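Test diary, Rurkemari hall — May

Start of session, 09.00

The log for the two-arm sorting cell was opened with one matter outstanding. The Valelus controller had twice recorded fault 51, loss of grip signal, on the right arm. The left arm was to hold its position over the blue bin while the fault was looked into.

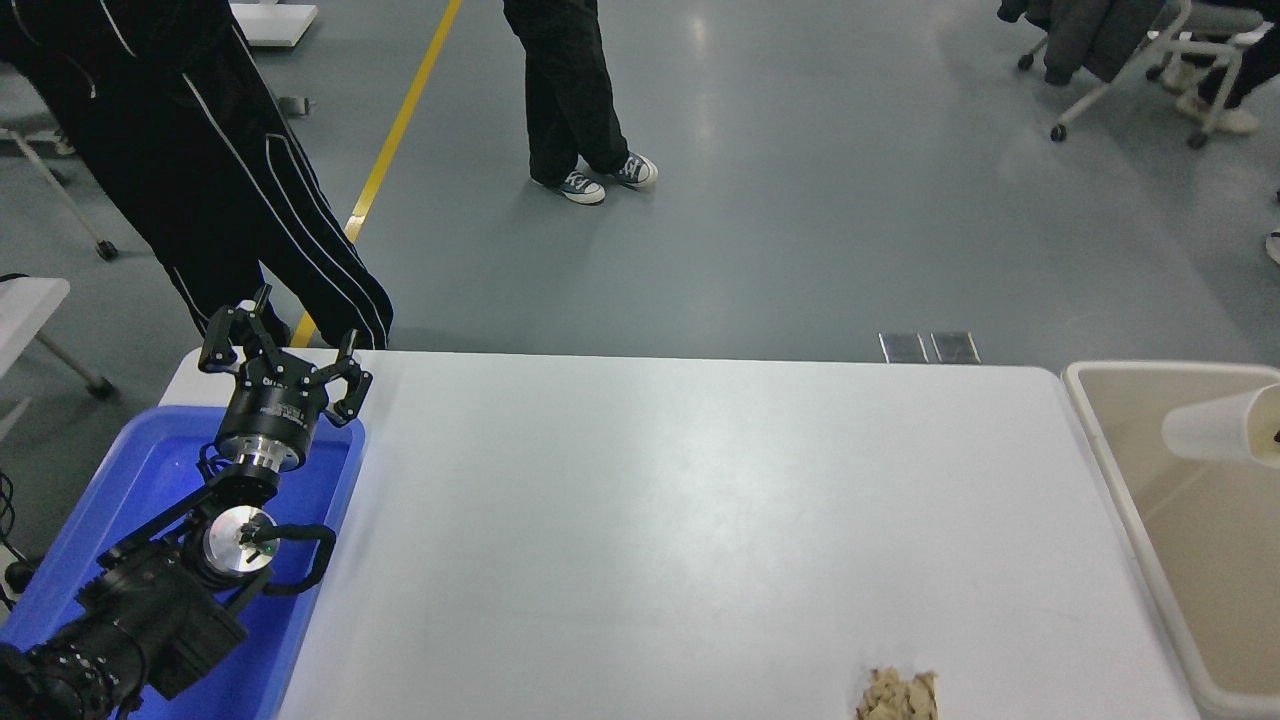
Morning runs

Fault 51 returned on run 4. The right arm stopped as it should, but the stop was recorded 800 milliseconds after the signal was lost. The limit agreed with Bresano is shorter, and the delay has therefore been entered as a safety matter — not as a simple loss of grip. Speed was reduced for all further runs. Staff were reminded that no hand is to pass over the table while either arm is live.
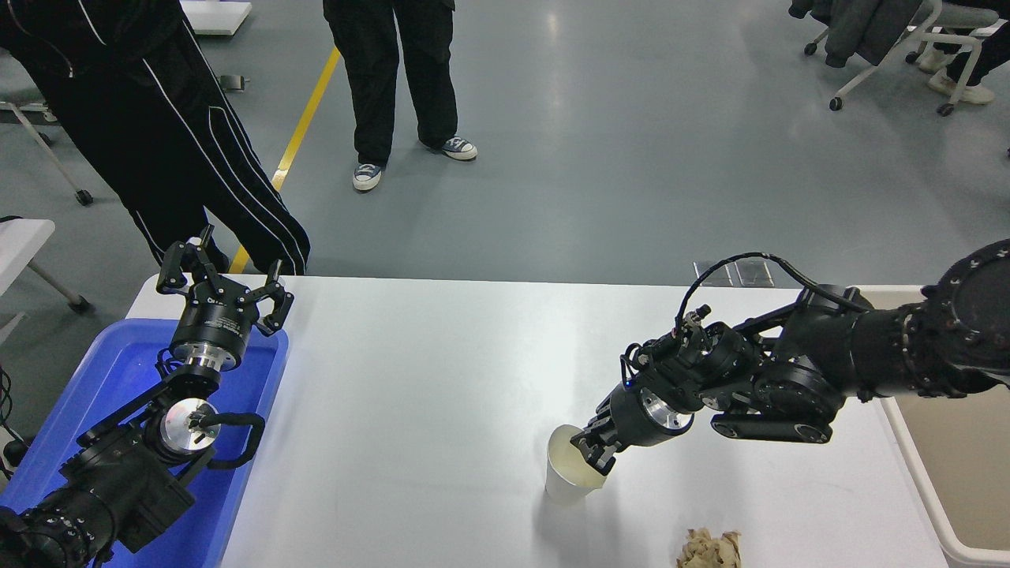

Right gripper at the rim of the paper cup, left gripper open.

Afternoon

The hand cable is suspected, although the controller has not been ruled out. Weerasinghe has been asked to supply 2 spare cables and to confirm the stop setting in writing. The fault report was sent at 15.40, with the controller record attached.

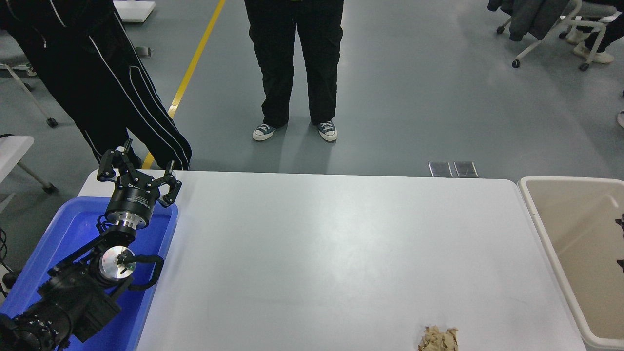

Left arm over the blue bin, fingers open.

Full-speed work remains suspended until the reply is received. The crumpled paper is to stay in use as a test item.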